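Plastic tumbler

A plastic tumbler (also plastic cup, beaker, picnic cup) is a drinking vessel without a handle or a foot, moulded from a single piece of plastic and meant to be washed and used again. Usually wider at the mouth than at the base. Sold singly or in sets of mixed colours. For the throwaway kind see Disposable cup.
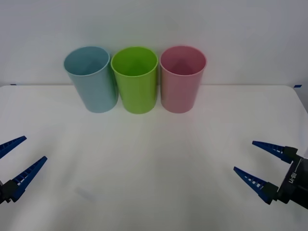
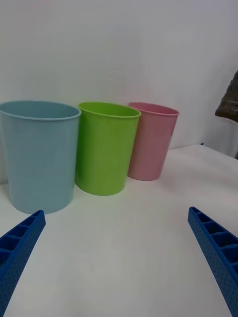

Tumblers in blue, green and pink.

Shape

Most have sloping sides. The slope lets the cup come off the mould cleanly and lets one cup sit inside the next, so a set takes up little more room in a cupboard than a single cup. Too shallow a slope and stacked cups jam - a common complaint with older sets, esp. after a hot wash. Some makers add small ribs or a step inside the wall to leave an air gap. A rolled rim stiffens the mouth and is kinder to the lip than a cut edge. Base normally has a shallow hollow underneath so that the cup stands on a ring.

Material

Polypropylene is the usual choice for everyday cups. Light, slightly bendy, survives being dropped on a hard floor. Polystyrene is clearer and stiffer but cracks. Melamine is heavier and feels more like china, but shouldn't go in the microwave. Finish may be glossy or matte; matte hides scratches better but tends to hold on to tea stains.

Colour

Colour is mixed into the plastic before moulding, so it doesn't wear off, though strong sunlight fades it over the years. Mixed sets are popular in homes with children, each child keeping to one colour. Nurseries do the same by table or by group. Pastels sell alongside brighter shades, often in the same pack.

History

Moulded plastic beakers became common in kitchens and canteens after the Second World War, replacing enamel and some glass. Among smaller makers, Caltoria began with a run of 3,000 picnic cups in 2 sizes and later dropped the larger. The Skosar range was sold in packs of 3 and is still found secondhand, though seldom with all its colours together. Drivby sold a near copy, told apart by its thicker base. The collectors' list kept by Theodorakopoulos, a housewares dealer, gives almost 66 colours for the Skosar cups, but several are thought to be the same shade recieved from different batches.

Care

Top rack of the dishwasher, or warm water and a soft sponge. Scouring pads leave marks which then pick up colour from squash. Baking soda paste shifts most tea stains. Dry fully before stacking, otherwise a stale smell. Cups stuck together - cold water in the inner one, stand the outer in warm, then twist gently.

See also

Beaker
Disposable cup
Melamine ware
Picnic set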